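**Driltico Wall Paint, Eggshell Finish**
Interior walls and ceilings. Sold by the can or by the pail. Tinted to order at the Bevan counter or shipped from the warehouse.

Stock colors are listed further down. Custom tints can't be returned once mixed. 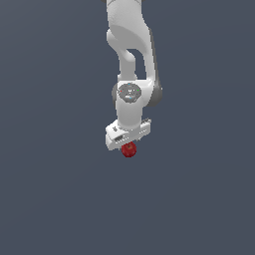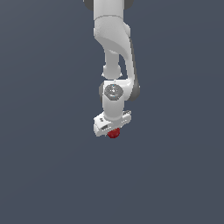
Driltico is a water-based interior paint with a low, even sheen. It sits between flat and satin, so it can be wiped down but doesn't shine when a lamp is on beside it. We sell most of it for living rooms, hallways and bedrooms. The color people ask about most is the blue-gray group, and it is also the one most often sent back to the counter for another look. A plain slate gray with some blue in it, close to the backgrounds in the two pictures, makes white trim look very white. A warm cream trim next to it can look yellow. If your baseboards and door casings are already painted cream, get a sample pot first and put it right up against them.

### Details

- Type: water-based acrylic
- Finish: eggshell
- Coats: 2 over a primed wall
- Recoat: after 3 hours in a normal dry room, longer in a basement or in damp weather
- Cleanup: soap and water
- Use: interior only
- Tools: brush, roller or airless sprayer

### Surfaces

Suitable for drywall, plaster, primed wood and walls already painted with a water-based paint. Old oil paint has to be sanded dull and primed with Nulix Bonding Primer. Skip this and the new coat will scratch off with a fingernail.

New drywall needs primer too. The joint compound soaks up paint faster than the paper does, and you'll see every seam when light comes in from the side. Two coats of color will not hide it. One coat of primer will.

Don't use Driltico inside a shower, on floors, or on radiators. For kitchens and bathrooms with a fan it does fine on the walls, but the satin version holds up better behind a stove.

### Applying it

Stir the can with a flat stick and get all the way to the bottom. Shaking a can that has been on a shelf for a few months isn't enough, especially in the darker grays. If you have more than one can for the same room, pour them together into a bucket and mix them before you start.

Use a short-nap roller on smooth walls and a medium nap on light texture. Cut in one wall at a time and roll it while the edge is still wet. Dark and mid-tone colors show lap marks if the cut line dries first. Keep the last strokes going in one direction, ceiling to floor.

Tape can come off while the second coat is still a bit soft. If you wait until the next day, run a knife along it.

The wall can be touched the same evening. Give it two weeks before scrubbing it or hanging anything with adhesive strips.

### Stock colors

| Color | Group | Notes |
|---|---|---|
| Harbor Slate | Blue-gray | Looks bluer in north light |
| Wet Stone | Gray | Neutral, slightly darker when dry |
| Oat | Warm white | Goes with cream trim |
| Plain White | White | Trim and ceilings |
| Orchard Red | Red | Needs gray-tinted primer |
| Fern | Green | Sample recommended |

Orchard Red covers poorly over white, as most reds do. Ask for the primer tinted gray when you order and plan on a third coat.

### Touch-ups

Keep a small jar of the leftover paint, filled to the top, with the room name on the lid. Touch up with the same tool you used on the wall. A brush mark on a rolled wall stands out even when the color is a perfect match. On Harbor Slate and other mid-tones, a touch-up made after a year or more will probably show, and it's better to roll the whole wall from corner to corner.

### Questions from customers

**Can I match a Trindia color?**
Yes. Bring the chip or the lid. Revathi Murthy does the matching at the counter, and she needs a flat piece at least as big as a postage stamp.

**Is it OK to thin it for a sprayer?**
A little water is fine. Check the tip size in the sprayer manual first.

**Has it been frozen?**
We don't ship paint in hard frost. If a can arrives lumpy, leave it closed and call us. Gert Hendricks handles shipping claims.

### Ordering

Stock colors ship the next working day. Custom tints take one day more. Write the room and wall in the order notes if you want them printed on the lid label. Sample pots are sold in every stock color and can be tinted to any custom match on request.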